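Print this page | E-mail this page

Urndale Craft and Study Room
Minutes of the August meeting, 17 August 2021

Minutes taken by me, Estíbaliz Aranda (again! we really do need to settle a rotation for this, see the end)

Getting started

We got going a bit late because the door code had changed and half of us were standing in the hallway texting the other half. Inmaculada Arroyo chaired. The March minutes were read out and everyone was fine with them, apart from the spelling of Wullden, which I've now fixed in both places. Apologies came from the Thursday group, who were all at the same wedding.

Room 202

We have the room until the end of the year on the same terms as before, so that's a relief. Inmaculada spoke to the building office and they're happy with us as long as the chairs go back against the wall and the windows are shut. I asked about the radiator that knocks. They know about the radiator that knocks.

There was a long talk about whether to swap the shelves and the coat hooks, which I won't write out in full. We're leaving them where they are until somebody draws a plan.

Budget

We have $800 left for supplies between now and December. Inmaculada would like to hold some of it back for paper, which went up in price and which we go through like crazy once the school-year kids start coming. I said yes to that, but I also want decent erasers this time, the white kind, not those pink ones that smear everything. We agreed on both. The order goes to Drandotard as usual, and I'll send it once people have given me their lists.

Pencils, markers and pouches

This was the big one, and I'll admit I was the person who put it on the agenda. At the moment everything for writing and drawing lives in one big drawer, and you can spend half a session digging for a marker that works. My idea was to go over to fabric pouches, so a person can pick one up on the way in, work out of it, and zip it shut at the end. Rivas Stationery has them in several colors, and I passed their price list around.

Some people liked the idea right away, and some (you know who you are) felt that a pouch is just a smaller drawer. Fair enough! We went back and forth on what should go in each one. Pencils, obviously, and a black marker for labels and posters. Scissors were voted down and will stay on their hook. I wanted a ruler too, but the long ones don't fit and the short ones drive me up the wall.

Color came up as well. I'm all for orange, because it's so easy to spot on a pale wood table, and yellow pencils are the same. Gray was suggested as more grown-up. Orange won pretty comfortably, and I was very gracious about it.

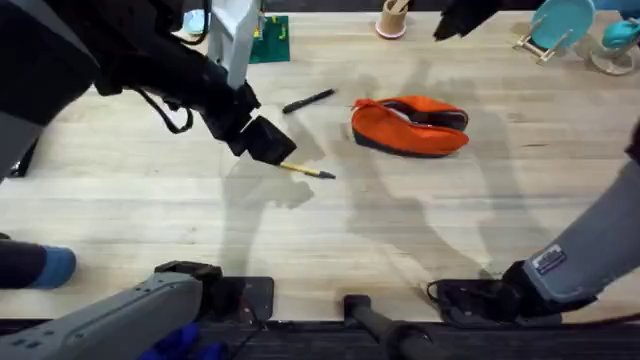
Tidying up at the end of a session

We agreed to finish ten minutes early and use that time properly. The way it's supposed to go:

1. Caps on markers first, before anybody starts chatting.
2. Pencils back in the pouch. Blunt ones go in the jar by the sharpener.
3. Pouches zipped and stood up in the crate.
4. Wipe the tables with a damp cloth. Please don't use the spray on the wood, it leaves it sticky.

Inmaculada asked if we could have a card on the wall with this on it. I said I'd make one. She'd like it in large print and without my little drawings, so we're still negotiating.

Open evening

We had 11 sign-ups for the open evening so far, which is better than I expected with so many people away. There will be lettering at one table and sketching at the other. Coffee is covered. We still need somebody to bring cups, and I don't mean paper ones, because the last batch leaked all over my notes.

Anything else

The lost property box is full again. If you are missing a green scarf or one (one!) gardening glove, please come and get them.

We now have 4 keys and they are all accounted for, hooray.

Minute-taking: Inmaculada will do the next set and I'll do the one after that. I have this in writing, since I'm writing it.

To do

Estíbaliz: supply order, wall card, ask Rivas if the orange pouches are in stock
Inmaculada: confirm the open evening with the building office, next minutes
Everyone: supply lists to me by Friday, please

E-mail this page | Print this page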